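Thread on the Beltidero collection round: teleoperated pick and place on a humanoid, gathered as training examples for a single policy. Mostly notes on protocol and on what gets kept. 1/

Task is fruit and basket on a white desk. Instruction string: "put the fruit in the basket." One arm, five-finger hand, right side only. The other arm stays down and its joints are logged anyway. 2/

Start states matter more than I used to think. We draw basket and fruit positions from a list before each take so the operator can't drift into a favorite layout. 3/

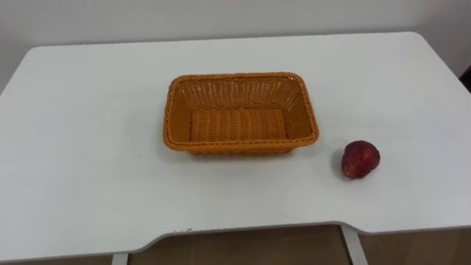 Head view, basket empty, fruit to the right. No arm in view yet.

Quota is 208 takes per layout group, four groups. A take is capped at 60 seconds. Anything over gets tagged "timeout" and stays in the raw set but out of the training split. 4/

Two views recorded per take: head and a fixed one off to the side. The head view is what the policy gets. The side view is for labeling and for settling arguments about contact. 5/

Labeling is by segment: reach, contact, lift, carry, release, retreat. Reach is the easy one to mark badly. Fairclough's older scheme started it at first joint motion, which swept in a lot of operator fidgeting. We start it when the hand crosses the near edge of the desk. 6/

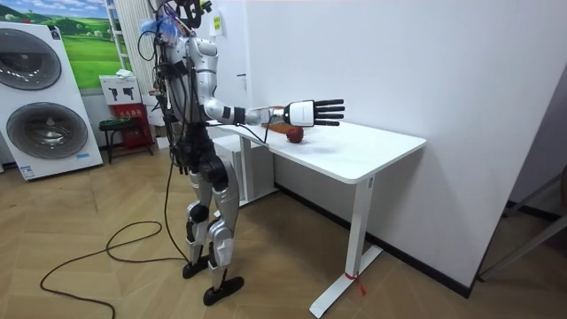
Hand pose at the end of reach varies a lot between operators. Some come in with the fingers straight and close late, some preshape early. We keep both. An early policy trained on one operator only copied the late close and pushed fruit away on round 123 of the eval. Full log is in the Nasberg folder. 7/

Contact with the basket is its own tag. It doesn't fail a take. If the basket shifts more than a hand width, the take goes to a second reviewer – the carry segment is usually still usable. 8/

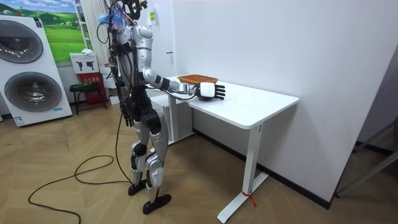 Open question is how many recovery examples to include. Clean takes alone give a policy that stalls after a miss. Too many staged misses and it starts missing on purpose, or something that looks a lot like it in the plots. Current mix is one recovery take in four. 9/

Clock sync: both recorders stamp from the same host now. Before that the side view lagged by a few frames and the contact labels were all slightly late. Relabeled in June, old labels kept under a separate tag. 10/

Next is the same protocol on the Grurcombe desk, different height, same basket list. Will post the split sizes once review is done. 11/11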